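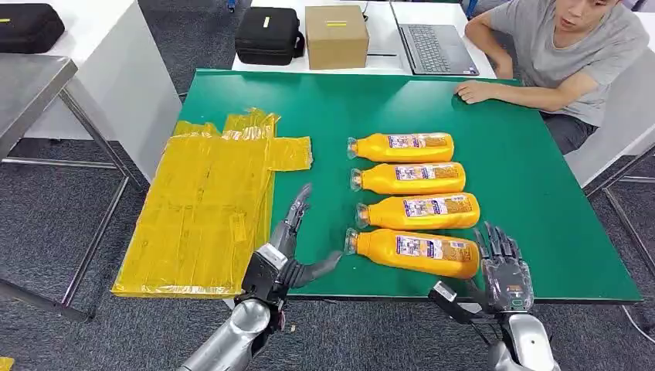
About Kullbridge

Kullbridge designs, makes and repairs small leather goods for everyday use. Our catalogue consists of wallets, card holders, belts, watch straps and passport covers. All are sold under our own name, through our website, from our shop in Cheetham Street and through a limited number of independent menswear and luggage stores.

The company is privately owned. It has no outside investors and does not manufacture for other labels.

Our history

Kullbridge was established by Wendy Haworth, who had trained as a saddler and had spent the early part of her working life repairing bridles and harness. Customers who brought in saddlery often asked whether she would also look at a wallet with a split seam or a belt that had stretched past its last hole. Over several years this secondary work grew until it occupied most of the week, and the saddlery side was passed on to another business.

The first product to carry the Kullbridge name was a plain bifold wallet with four card slots and a single note compartment. It was cut from vegetable-tanned cowhide and stitched by hand. A version of it remains in the catalogue. The note compartment was made slightly deeper after customers travelling overseas reported that larger foreign notes stood up above the edge, and the lining was removed altogether when it was found to wear out well before the leather did.

Wendy Haworth continues as managing director and approves every new pattern before it is released for sale.

What we make

The Skarnis range is our principal collection and includes the bifold wallet, a slim card holder, a zipped coin purse and a passport cover. Skarnis pieces are made in four colours: tan, dark brown, black and a deep green. The leather is left largely unfinished and will darken with handling. Customers who prefer a colour that stays close to its original shade are advised to choose black.

The Jovo range covers belts and watch straps. Jovo belts are cut from a single thickness of leather with no filler or bonded backing. They are available in two widths, the narrower intended for suit trousers and the wider for jeans and work trousers. Buckles are solid brass or stainless steel and are attached with screws, so that a buckle may be changed at home without tools other than a small screwdriver.
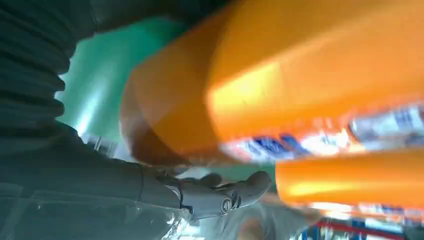
Belt sizes are measured from the fold at the buckle to the middle hole. Many customers order by trouser size and find that the belt is too short, and we therefore ask that an existing belt be measured wherever possible. Belts up to 42 inches are held in stock. Longer belts are cut to order at the same price, and additional holes can be punched in the shop at no charge.

Materials

Our leather is bought from tanneries that supply us with written details of the origin of the hides and the tanning process used. We buy whole sides and cut them ourselves. Belts are taken from the firm section along the back, while card holders and straps are cut from the shoulder. The softer parts of the hide are not suitable for our products and are sold on to schools and craft groups.

Natural marks are part of the material. Healed scratches, insect bites and growth lines may appear on a finished item and are not treated as faults, provided that they do not weaken it. Loose grain, cuts and deep brands are marked out before cutting and avoided.

We use bonded polyester thread on belts and waxed linen thread on most wallets. Edges are bevelled, dyed and burnished. We do not use painted edges, which in our experience crack at the fold and cannot be repaired neatly.

Repairs

Any Kullbridge product may be returned for repair, whatever its age and whether or not it was bought by the person returning it. Restitching is free of charge for the first 10 years. After that period we charge for labour only, and a quotation is given before any work begins.

Last year the workshop completed 1,657 repairs. The most frequent job was restitching the outer corners of wallets, followed by replacement of the keeper loops on belts. A small proportion of items could not be saved, usually where the leather had been soaked and then dried near a heater. In these cases the item is returned to the owner unless we are asked to dispose of it.

Please empty wallets completely before sending them to us. Coins, cards and photographs found in returned goods are posted back by registered mail, and the cost of postage is added to the repair.

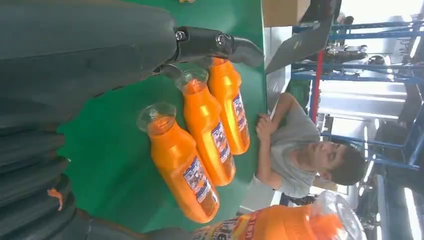
Repairs to goods made by other companies are considered individually. We are generally able to replace a buckle or resew a seam, but we do not undertake work on exotic skins, suede or handbags. Enquiries should include a clear photograph of the damage and the approximate age of the item.

Caring for leather goods

A light application of neutral leather cream twice a year is sufficient for most wallets and belts. Cream should be applied sparingly with a soft cloth, left overnight and buffed. Shoe polish is not recommended for any item that will be in contact with clothing. Wet leather should be blotted and allowed to dry slowly at room temperature, away from direct sunlight.

Training

Kullbridge takes on one trainee at a time. The training period begins with edge finishing and hand stitching on offcuts, and trainees move to saleable goods only when their work has been passed by a senior maker. Vacancies are advertised on this website and in the shop window. No previous experience is required, although applicants are asked to bring something they have made, in any material.

Stockists

Almost 400 Kullbridge belts were sold through independent stores last season. Retailers wishing to carry either range should write to our trade desk with details of their premises and the other brands they stock. We do not supply online marketplaces.

Visiting us

The Cheetham Street shop is open during normal business hours and on Saturday until 1 pm. The full range of colours may be seen there, and staff are able to measure for belts and fit watch straps while customers wait. Repairs may be left at the counter. Parking is available behind the building, with entry from the side lane.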